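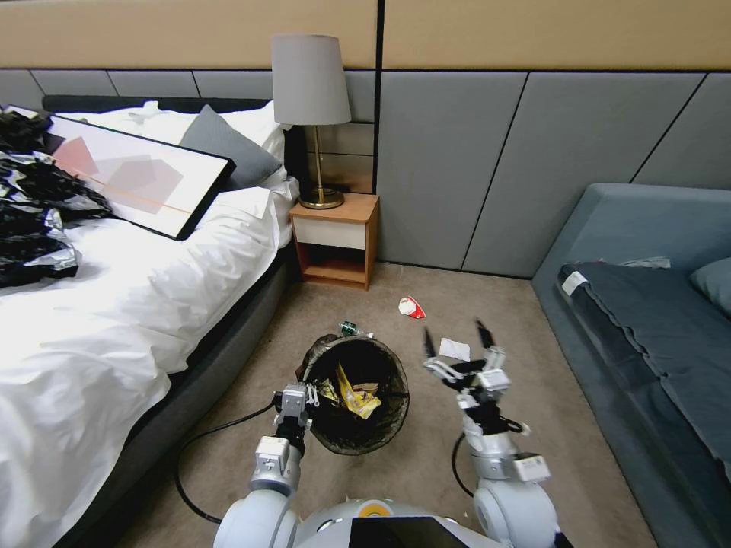 Do Towel Cards Save Water?
Pierina Sorrentino and Arturo De Luca
Jul 7, 2025

Most hotels now leave a card in the bathroom asking guests to hang up their towels and help the planet. We wanted to know if the cards do anything. Our teacher suggested we start by assuming they don't, and we never quite got past that.

Method
We wrote to 15 hotels in Britwood and Cudport in April. 11 answered. We asked how many towels they washed per guest before and after the cards went in. Only 2 had kept any numbers from before, so the "savings" printed on the other hotels' cards are guesses -- or came from whoever sold them the cards.

Results
The Grinlow reported a drop of 13 percent. That sounds good, but it also stopped daily cleaning the same month, and we can't separate the two. The Longo saw no change. Its manager told us staff often swap hung towels anyway to save arguments.

Problems
Our sample is small and hotels that like their results may be more willing to write back. We did not measure water at all, only towels. A laundry that runs half full uses nearly the same water, so even the Grinlow figure may mean very little.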